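The Long Way to a Short Supper
In the hill town of Garna, a shared kitchen has changed how people eat at the end of the workday

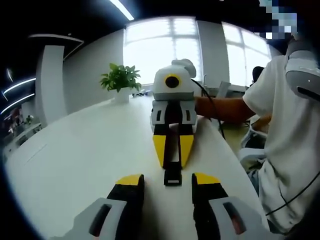

Two hand-held grippers with yellow tips, one of them upright on a white tabletop.

Supper in Garna used to be a late meal. The bus from the valley got in at ten to seven, the shops closed at seven, and anyone who had not bought food the day before went home to eggs. Mireille Gautier ate eggs four nights a week for most of her thirties. She worked in the accounts office at Pellegrini, the tile firm down in the valley, and she did not mind the job. She minded the eggs.

The town has 1,184 residents, and a large share of them make the same trip. In February, two years ago, Gautier and her neighbor Elis Probert took over the lease on the old bakery on the lower square. The ovens had been cold since the baker retired. Probert had cooked in ship galleys and school cafeterias and knew how to feed a lot of people from a small room. They called the place Stonudier, after a dialect word Probert's grandmother used for a pot left on the back of the stove.

The plan was simple. One dish a night, cooked in quantity, packed in containers that people bring from home. No tables, no menu, no delivery. You sign up by noon and pick up between six-thirty and eight. Miss the window and your portion goes in the refrigerator with your name on it.

On the first night they sold 62 portions of bean stew. Gautier remembers it as a bad stew. The beans were old and would not soften, and Probert held the door shut for half an hour while the line went down the steps and past the pharmacy.

"People waited anyway," she says. "They were already off the bus. Where were they going to go?"

These days a normal weeknight is 129 portions, and Thursday, when there is roast chicken, runs higher. The work starts at one. Jyoti Tyagi, who joined in the second year, does most of the prep alone until three, with the radio on and the back door open. She buys onions by the sack from a farm in Usa, two villages over, and complains about their size. Small onions take twice as long to peel. The farmer has heard this many times and still sends small onions.

Tyagi also changed the food. Probert's cooking was heavy on potatoes and cream, and some of the older customers would have been happy to leave it there. She added a lentil dish with tomatoes and cumin, then a rice dish with peas, then a cold noodle salad for the summer. The lentils took a while. For the first month half of them came back to the kitchen unsold and the staff ate them for lunch. Now they are on the board every second Tuesday and sell out by ten in the morning.

Prices are set by what the ingredients cost that week plus a fixed amount for rent, gas and wages. The sums are posted by the door on a sheet of paper, in Gautier's handwriting. Jonas Hauser, who drives the valley bus, reads it out loud some evenings while he waits for his container. He thinks the gas is too expensive and says so to whoever is next to him.

There have been problems. The drain backed up twice last fall. The grocer on the upper square lost evening trade and did not speak to Gautier for several months, until Stonudier began buying its milk and butter from him. A few families tried the kitchen and went back to cooking at home. Perrine Lebrun is one of those who stopped. She has three children and found that by the time she had walked down to the square and back, she could have made pasta.

"It's good food," Lebrun says. "It's just a lot of hill."

Probert has been asked about opening a second kitchen on the upper side of town. He is not against it, but the only empty building there has no chimney, and putting one in would cost more than a year's rent. For now he is trying a handcart. It carries 2 insulated boxes and goes up the main street at seven, pushed by whichever of the staff has lost the argument that day. On the steep part below the church, it takes two people.

Gautier still works at Pellegrini in the mornings. She catches the early bus home, ties on an apron and starts on the carrots. She eats standing up at eight, when the last container has gone out, usually whatever is left at the bottom of the pot.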